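The Color That Came Back to Malstead

For decades the houses in Malstead were painted white, inside and out. Then Marit Skjelbred opened a paint shop on Dolach Street and put turquoise in the window.
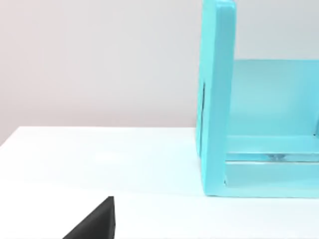 Turquoise against an off-white wall.

She sold 80 cans of it by the end of June. Most went to people redoing kitchens and back bedrooms, and a few went on front doors.

"People bring in a chip of something their grandmother had," Skjelbred says. "It's nearly always a blue or a green."

Her mixing book now holds 281 recipes, each written by hand.

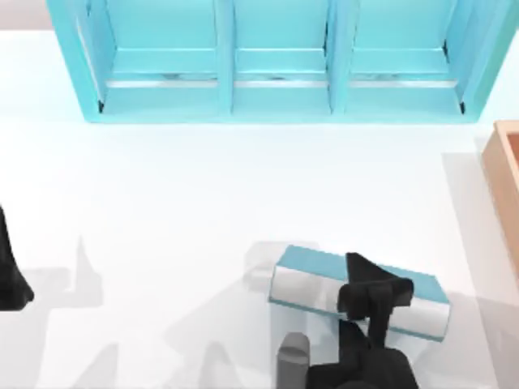 Older shades take longer to match. Light from a north window makes a green look grayer, so she sends customers home with a sample card and asks them to leave it up for two days. A small can costs less than lunch, and about half of them come back for a different shade.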